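4.3 Slip at the jaw pads

The fault we learned the most from was a grip slip, and it was a wonderful puzzle! Of 66 recorded grasps in the Zanville set, 35 ended with the object sliding before the operator had finished the lift. The Anier planner logged every one of these as a success, as it read only the jaw width and never the load. Three of the slips carried through to the arm at Briltunmont, which repeated them faithfully, drop included.

We then went back over the recordings with the jaws in view (Figure 4). The operator's head often comes close to the tool, so we now treat a slip near the face as a safety event and stop the session.

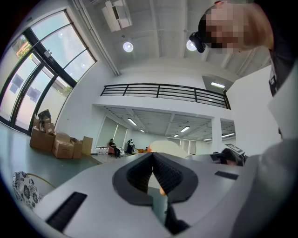
Figure 4. View from the hand-held gripper, with the textured black jaw pads in front and the operator leaning over the tool.

Adding a load check to Anier is the next step, and we are eager to run it on the full set.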